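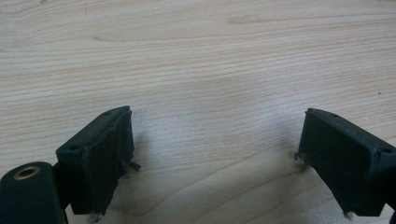 Light wood tabletop with wavy grain. A small dark scratch shows near the top left.

The finishing shop at Pinditz does not sell tables. It takes in tabletops that other people have used, decides which need work, and sends them back out. The head of the shop has run it for 23 years and agreed to talk about surface inspection on the condition that the piece stay on the subject of wood.

We started with grain. Long arcs across a top, with the lines bending and spreading in places, show where the cut passed through the growth rings at a low angle. Customers often read the darker streaks in such a pattern as stains.

"A streak that follows the grain is usually the grain," the shop head said. "A stain crosses it. It has an outline of its own, and the outline pays no attention to the rings. If somebody has sanded a streak three times and it is still there, they have been sanding the color of the wood."

The second source of confusion is sheen. A pale patch under a lamp can be reflected light, a worn finish, or haze left by a cleaning product. The shop separates these by moving the lamp.

"Move the light and look again. Reflection travels. Wear stays put. Haze stays put too, but it comes off with a damp cloth, or most of it does. I have seen tops sent in for refinishing that needed a cloth."

The inspection itself takes place at a bench with a single lamp set low, at an angle of 30 degrees or less. Overhead lights are switched off. The inspector works from the far edge toward the near edge in overlapping passes and marks each defect with a strip of paper tape. Chalk was used until a few years ago. It settled in open grain and had to be brushed out before any finish went on.

Defects are entered on a card under four headings: scratch, dent, speck, edge. Scratches are graded by fingernail. If the nail passes over without catching, the mark is in the finish only. If it catches, the finish has been cut through and the card gets a second line for depth.

"Dark scratches get attention first. A light scratch is often just broken finish. A dark one may have dirt in it, and dirt means it has been open for a while. You clean it before you grade it. Half of them grade lower after cleaning."

Specks are handled differently. The shop head does not allow anyone to pick at one with a blade. A speck may be a bit of dried food, a pin knot, or something trapped under the finish when it was first applied. A drop of warm water is left on it for 2 minutes and wiped off. Anything that remains is recorded and left alone unless the customer has asked for it to be filled.

Last year the shop logged 1,093 tops. The records are kept in a program called Kundent, which the shop head described as adequate. It holds one drawing per top and does not allow a mark to be moved once it has been placed, so the paper cards are kept as well. The two sets do not always agree, and when they differ the card is taken as correct.

For light woods the usual repair is a clear wipe-on oil, sold in the shop under the name Jerkine. Two thin coats are put on along the grain with a lint-free cloth, with a full day between them. Pale wood is less forgiving than dark wood on this point. An extra coat yellows it, and a spot repair on an older top can stand out more than the scratch did.

"I tell people to live with the small ones. A table in use gets marks. If the nail doesn't catch and water doesn't get in, I would leave it. We do the work if they insist, and we do the whole top, edge to edge, so the color matches."

Asked about daily care, the shop head gave a short list: a damp cloth, then a dry one, both moved with the grain. No spray polish with silicone in it, which makes later finishing difficult. Felt under anything heavy that gets slid around.

The next batch, from the Ntuli building, is due in June. It is mostly light wood, and the edges are expected to take longer than the tops.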